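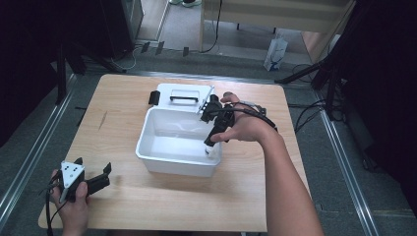
White box, black handle, lid folded all the way back on the table.

I have a weakness for lidded plastic boxes, the white kind with a carry handle on the lid. I own 5 of them now (I know, I know) and they hold everything from the first aid stuff to the sewing things to whatever lives in the kitchen drawer that won't close anymore. I get asked about them a lot, so I'm finally writing down how I set one up!

First thing, clean it before anything goes in, even when it's brand new. New plastic has that smell, and a lid that stays shut keeps the smell in there with your bandages. I use warm water, a squirt of dish soap and a spoonful of baking soda, then leave the box open overnight. If it still smells in the morning, crumple up some newspaper, shut it inside for a day and try again.

Fill it on a table with the lid folded right back. I used to do this on the floor with the lid propped against my knee, and it kept flopping down on my fingers. On a table you can get both hands in and reach the corners, which is where the little things always end up. Earbud tips, thumbtacks, the tiny screw from my glasses... all found in a corner. A white box really helps with this, unless the thing you dropped is white too. Then you're feeling around for it like the rest of us.

Heavy stuff goes in the middle, right under where the handle will be. My sewing box had the scissors and the big tin of buttons at one end for years and it swung into my shin every time I carried it up the stairs. Moving the tin took all of ten seconds.

For dividers I cut up cereal boxes. Fancy inserts are nice (Wikström sent me a catalog and I drooled over it) but cardboard is free, and when your stuff changes you just cut another piece. Measure down near the bottom, not at the rim, if your box tapers. Mine do and I wasted a whole Saturday-sized chunk of patience finding that out.

Labels go on the front and on one short end. Masking tape and a marker, that's it. I write the month on there too, so when I see "May" on the medicine box I remember to go through the dates.

And please don't pack it right to the rim! A lid that's being pushed up from inside puts a strain on the latch, and I've snapped one that way. The replacement box cost me 12 dollars, and I muttered about it all the way home.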